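RCD trips when immersion heater switches off

Asked by Milagros Salcedo

The RCD in my Festura consumer unit trips when the immersion heater thermostat opens, never when it closes. It started in March. Insulation resistance on the heater circuit, measured at 500 V with the element connected, is about 2 megohms. Is the element at fault, or the RCD?

2 answers

Keith Pearce
Probably the element. A sound one should read far higher than that when cold. Disconnect it at the thermostat and test element and cable separately. If the cable reads over 200 megohms, leave it alone and replace the element. Check the neutral too: a single-pole thermostat leaves it connected, so a leak to earth near that end is still there with the heater off.

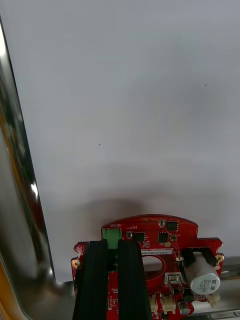

Circuit board against a white surface, steel panel to the left.

Isolate at the main switch before opening anything. If the RCD still trips with the heater circuit disconnected, have it ramp tested.

odetti_user
Had the same. Swapped the RCD, no change. New element fixed it.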